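# Chapter 4: Mending, Altering and Making Do

I learned to darn on a Friday night in December, badly, with the wrong needle and a lightbulb shoved inside the sock because I'd read that was how people did it. The bulb was hot. The sock was my flatmate's. I mention this so you know the sort of person who is about to teach you (and so you don't put a lightbulb in a sock while it's still switched on, or at all, when a smooth pebble does the job perfectly well).

Chapters 1 to 3 were about cloth: what it's made from, how it's put together, and how it wears out. Now we get to pick up a needle! I've been looking forward to this bit. When I taught the evening course that this book grew out of, week four was when the room got noisy, with people swapping thread across the tables and Treasa Keogh telling everyone at her end that their knots were too big. She was right, they were.

## What counts as a repair

Most of us carry a rather narrow idea of mending. We think of a patch on a knee, or a button sewn back on. I'd like you to stretch that a bit. Taking in a waistband is a repair if the skirt would otherwise sit in a drawer. So is swapping a broken zip, or dyeing a shirt that has gone grey under the arms. My friend Iman Amrani once cut the sleeves off a coat she'd never liked and wore it as a long waistcoat for years, and I'd count that too, although she calls it vandalism.

We'll use three words all through the chapter, so let's settle them here:

- **Mending** closes a hole or strengthens a weak place.
- **Altering** changes the size or shape of something that is still sound.
- **Remaking** turns a garment into a different one, or into something that isn't a garment.

The edges are blurry. A patch pocket sewn over a torn seam is mending and altering at once, and you don't have to pick.

## The Holst coat

We'll follow one garment from here to the end of the chapter: a wool coat with a Holst label, bought second-hand for 38 pounds by Sowmya Rajan, who kindly let me take it apart. It had a ripped lining, two missing buttons, moth damage on the left cuff and a hem that had dropped at the back. Sowmya kept a notebook of the work, and by her reckoning the whole job took 19 hours. That includes the evening she sewed the lining in inside out and unpicked it again.

Have a look at your own wardrobe before you read on. Find one thing you've stopped wearing because something is wrong with it, and write down what the something is. "It's old" won't do. "The left pocket has a hole and I lose my keys" is what we're after.

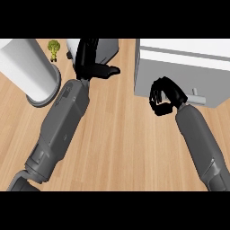

**Should I wash a garment before I mend it?**

Wash it first, every time, and let it dry fully. Dirt weakens the fibres and dulls your needle, and a piece of cloth that hasn't shrunk yet will pucker round your neat new stitches the first time it does.

## Before you start

You'll need a packet of mixed needles, small sharp scissors, pins, a tape measure, and thread in black, white and whatever colour your chosen garment is. Get a thimble if you can bear one. I couldn't for years, then I tried to hem denim.

Section 4.1 begins with threading the needle and tying off. If you already do both without swearing, skip to 4.2, where we start on Sowmya's cuff.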